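用了一个夏天的Foltero巡检小车，说说我的真实感受

先交代一下背景：我在一个园区做外场维护，我们组一共6个人，管的是几条长长的步道、路两边的草地，还有沿路那些零零碎碎的设施。以前巡路全靠两条腿，一早一晚各走一趟，本子上记哪里裂了、哪里草长过了路沿、哪里积了沙。后来主管Brendan Moynihan从Ullen那边订了一台Foltero，就是那种四个轮子、自己沿着路跑的小车，车上插一根细细的天线。到货那天大家都围着看，老同事第一句话是：“那我们干嘛去？”

这篇就想聊聊这个，顺便给也在考虑买的朋友一点参考。

先说上手。开箱到能跑，我们花了53分钟，其中一大半时间在给平板装软件（说明书的中文翻译真的让人头大，“请将路喂给车辆”，我们琢磨了半天才明白是要先带它走一遍路线）。带它走完一遍以后，它就记住了，第二遍自己走，到头自己掉头回来。
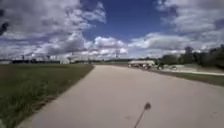
我最喜欢的一点是它走直路特别稳！水泥路和草地的边分得清清楚楚，它就老老实实待在路上，连着跑了好些天都没有压过草。速度不快，我正常走路能跟上，稍微慢一点就要小跑两步。电池我给好评，早上放出去，中午回来还有剩。

缺点也有。一个是画面偏糊，远处基本只能看个大概，想靠它看清路面的细裂缝就别指望了，还是得人过去蹲下来看。另一个是岔路口，它有时会停在那里“想”很久，平板上一个小圈转啊转，我站在旁边比它还急。Grotix的售后态度很好，远程帮我们调过两次，第二次以后好多了，不过偶尔还是会犯。

再说大家最关心的，人怎么办。我们组没有少人，这个先说清楚。变的是每天干的事：早上那趟不用走了，改成一个人看平板，其他人直接带工具去修。我一开始挺高兴，省了不少脚力，过了两个星期反而有点不习惯。以前走路的时候会顺手捡个树枝，跟碰到的人打个招呼，哪块草地踩上去发软，脚底下都知道。现在这些东西平板不会告诉我。后来我们跟Brendan商量，晚上那趟还是人走，轮着来，他答应了。

还有一件事我觉得买之前一定要谈好，就是记录归谁看。小车每趟都会留下画面和时间，刚开始有同事担心会被拿来查岗，气氛有几天挺僵的。最后定下来画面只用来看路，组里每个人都能打开，这才算放心。要是公司一声不吭就把车放出去跑，我估计大家心里都会有疙瘩。
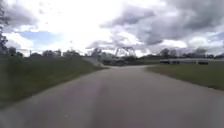 步道前方的岔口，右手边是大草坪和那排白色的长房子。

配件方面，备用轮胎我们买的是Meesuk的，一套199块，比原装的软一点，过接缝的时候没那么颠，装起来也简单。充电座最好放在有顶的地方，我们第一次图省事放在外面，每次下雨都得跑出去盖布。

打分的话，满分5分我给4分。扣掉的那一分主要在岔路口和那本说明书上。适合路线固定、路面平整的地方，要是你们那边台阶多，我建议先借一台试试再说。8月份听说会有新的软件更新，等装上了我再回来补几句，有问题的可以在下面留言，我下班以后会看。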